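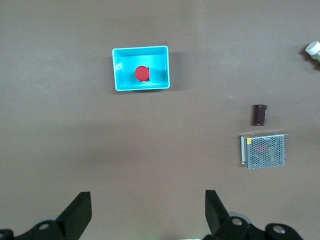 Kheri Shirima thinks we are teaching the arm to hesitate. The remark came over the bench while I was resetting, and went more or less like this: every one of my demonstrations slows down a hand's width above the part, hangs there while I make up my mind, and then drops, and if all the episodes do that the policy will do it too, only longer. I said I would look at the logs before arguing.

April, morning, Quaye bench

Looked at the logs. Kheri is right. Plotted gripper height against time for my episodes and there is a flat shelf in nearly all of them just before the descent. Kulsoom's have it as well but shorter. The shelf is where the operator stops looking at the table and starts looking at the wrist view on the monitor. You can see it in the joint speeds too, everything goes quiet at once.

Where we are with the set: 231 episodes kept for the tray task, all by remote control with the Flundness leader arm, none by hand-guiding. The longest one is 1695 frames and should never have been kept. It's mine. I went for the dark cylinder, nudged it, backed off, came round the other side and nudged it again. It is a success by the rule we wrote (part ends in the tray, gripper ends open and clear) but I would not want anything to learn from it. Moved to the discard folder with a note.

Search this notebook Enter a word or tag Search Clear

Things changed before the next session

Operator looks at the wrist view from the start and keeps looking at it. I tried it for a while before lunch and it is unpleasant at first. The wrist view tells you very little about height until you are quite low. What helped was using the fingertips as a sight. With the gripper wide open both tips are in view at the bottom of the picture, and if the part stays between them all the way down you don't need to know the height, you only need to go slowly enough at the end. Once I trusted that, the shelf mostly went.

Close the fingers while still settling, in place of stopping, checking, then closing. Kulsoom does this naturally. I don't.

Leave the leader arm's trigger spring alone. I had softened it and it made me close late.

The tray

Still the cyan one. The sloping inner walls have turned out to matter more than its colour. A part let go over the wall slides to the bottom more or less by itself, so sloppy placing gets rewarded, and in the older episodes I was plainly relying on it. Kulsoom would like a straight-sided box for the next set. I would like to keep the tray and be stricter about where we let go. Left it that the tray stays until the present set is finished, so that we are not changing two things at once.

Rule as now written: let go over the flat of the bottom, fingers inside the rim, low enough that the part doesn't bounce. If it catches on the wall, finish the episode normally and mark it "wall". Do not pick it out and have another go inside the same episode.

Parts

The red round-topped one is the easiest thing on the bench and I think we have too many demonstrations of it. The colour is strong, it stands out from the brown table in every view, and the fingers find the cap from almost any angle. Anyone trying the rig for the first time goes for it. Suggest we stop recording it as a first pick and use it only when something else is to go in beside it.

The small dark cylinder is the hard one. Upright it's fine as long as you come down straight. If one finger touches early it goes over, and then it is a different task altogether, a rolling one. I have been throwing away the tipped ones. Kulsoom argues for keeping a number of them where the operator recovers well, on the grounds that the arm will tip it sooner or later and ought to have seen somebody deal with it. I've come round to this. New tag "tipped-recovered", kept apart so it can be left out of training if it does harm.

When the cylinder is close up against the mesh-topped power supply, the far finger has nowhere to go. The supply is not a part to be picked, it's there to be worked around, and the operator needs to turn the wrist so that the fingers straddle the cylinder along the edge of the supply and don't come at it square on. I did this wrong several times before lunch. Cleanest way I found is to turn the wrist high up, while crossing the table, and have it finished before coming down. Turning low swings the tips too near to everything.

The white one at the far corner is near the limit of comfortable reach for the leader arm. My elbow is off the rest by then and the trace goes shaky. Kulsoom suggested moving the stool, which worked. Stool position is now marked on the floor with tape.

Hand-guiding trial, afternoon

Kheri wanted to see what the same task looks like with the arm led by hand, so we put the Flurner controller into its free mode and did a short batch that way. Three of us took turns. Results mixed.

Good: no shelf at all. When you have your hands on the arm you look at the part directly and you don't need the monitor. Approach paths are smoother and nearly straight. The wrist turn beside the power supply felt obvious, it took no thought.

Bad: hands. They come into the overhead camera in every episode, and they block the table at exactly the moment of grasping. The wrist camera is less troubled but there was a sleeve in it more than once. The force readings are useless as well, they record the person pushing. And opening and closing the gripper means a second person on the button or a foot pedal, and with a second person the closing was always a little late.

Kheri's way round it is to lead the arm by hand once, record only the joint path, then play the path back with nobody near it and record the cameras during the replay. We tried this at the end of the afternoon. Two replays out of the batch finished with the part in the tray. The others closed on the edge of the part or beside it. The layout had shifted a little between leading and replaying, mostly from us leaning on the bench. It could work if the parts were put back against marks, but then we would be teaching it the marks.

Conclusion for now is to stay with remote control for the kept set. Use hand-guiding as practice for new operators, half an hour or so before they touch the leader arm. It does seem to teach people what a good path feels like, and I noticed my own next session was better for it.

Recorder

Nedska dropped the overhead stream again after a long pause between episodes. The wrist stream carried on, so the episode looks complete in the list and only shows up as short when opened. Workaround: stop and start the recorder after any break, and check the preview shows both views moving before the first reset. I have written this on the card by the monitor. Kulsoom is looking at whether the recorder can refuse to save when the two streams differ in length, and that would be better than a card.

Also the start marker. We have been pressing record and then reaching for the leader arm, so each episode begins with a still stretch. Easy to trim afterwards, but I would sooner have the recorder start on first movement. Kulsoom says this is a small change. Trimming the old ones by script meanwhile, threshold on joint speed, checked by eye on a handful. It cut into the real motion on one of mine where I began very slowly. Threshold lowered, ran it again, fine.

Reset procedure, as agreed today

Arm to the home pose, gripper fully open.
Parts put out by whoever is not driving. The driver looks away.
Nothing touching the tray.
The cylinder goes upright unless the episode is tagged otherwise.
Power supply moved every few episodes, turned as well as shifted. It had been in the same corner all week and the arm will take it for a landmark.
Check both views. Go.

The looking away was Kheri's idea and I thought it fussy, but it does make a difference to how the first second of the motion looks. If you have laid out the table yourself you set off before you have looked.

Left to do

Re-tag my old episodes for the shelf. Not going to delete them yet. Kulsoom will train once with and once without and we'll compare on the dark cylinder only.
Record more with the cylinder near the supply, wrist turned high.
More with something already in the tray when the episode starts. We have hardly any, and the arm has no reason yet to think a tray with a part in it is still somewhere to put things.
Leader arm wrist joint has some play in it. Tightened, came loose again by four o'clock. Wants thread lock.
Ask Kheri for the plotting script he was using, mine takes too long to load.

Evening, added later: ran a few more on my own with eyes on the wrist view from the start. Shelf gone in most. Two with the fingers closing too early instead, one of which pushed the cylinder over. Kept that one under the new tag.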